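Celotstead wrapped principal photography last week, so I'm putting what's been confirmed so far in one thread. Most of it comes from the production's own notes and two interviews with the director, Magdy Benmoussa.

It's a heist drama set in the port town of Grorau. A retired customs inspector named Jillen finds out that a shipment he signed off on years ago is still sitting in a bonded warehouse, and the people who paid him want it moved.

Ismail Bensaid plays Jillen. This is his first lead after a long run of supporting parts, mostly cops and older brothers. Benmoussa said he wrote the role with him in mind and didn't see anyone else for it.

The shoot ran 72 days, mostly nights. It started in March. The warehouse interior is a set, the docks are real.

The script went through 23 drafts. In the early ones Jillen was the villain and the story followed a young crane operator. She's still in the film, but it's a smaller part now and she doesn't come in until the second half.

Erraji Pictures is handling distribution. They also put out Benmoussa's last film, the one about the ferry strike, which did fine in theaters and a lot better once it was streaming. 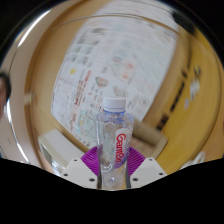
On the running time: the cut that was shown to buyers was long, and Benmoussa says he wants it under 2 hours. He's editing it himself again. I'd expect the subplot with the insurance adjuster to get trimmed, going by how he talked about it.

The teaser has one line of dialogue and no music. It's Bensaid reading out a container number over shots of the harbor at night - 1,069, then a pause, then he reads it again. I liked it more than I thought I would.

No rating yet and no release date. Erraji has only said "this winter," and they said the same thing about the ferry film before it slipped to spring.

One correction to my post from earlier this month. I wrote that the score was finished. It isn't, the composer has only delivered themes for the first act.

I'll add the full cast list to this thread when Erraji posts it. The partial list going around has at least one name on it that the production has already denied.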